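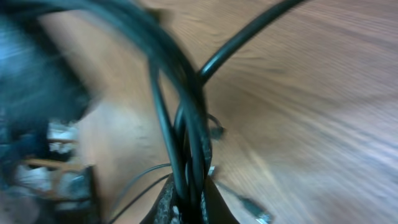

Black cables over a wood floor.

BIKTON — Beline will replace the service wiring in 300 older homes on the east side of Bikton, the utility said February 11, 2002. Work is scheduled to take 14 weeks and will be carried out by the electrical contractor Prasertsri.

The homes were identified in a January survey of 1046 addresses. Inspectors recorded insulation resistance at the main panel and checked the condition of the ground connection. Homes with readings below the company's limit were placed on the replacement list.

Hugo Caron, network engineer at Beline, said most of the low readings came from rubber-insulated conductors that had hardened with age. "The load on these circuits has grown and the insulation margin has not," he said.

Each replacement requires a power shutoff of up to 4 hours. Residents will receive written notice of the shutoff and should unplug computers and other sensitive equipment beforehand. Wiring beyond the main panel remains the responsibility of the owner.

Nipon Rungrueang, site manager for Prasertsri, said crews will begin on Iren Street and move north — the order may change if the ground is frozen. Meters will be kept unless they fail a calibration check.

Beline did not give a cost for the program. Rates are unchanged.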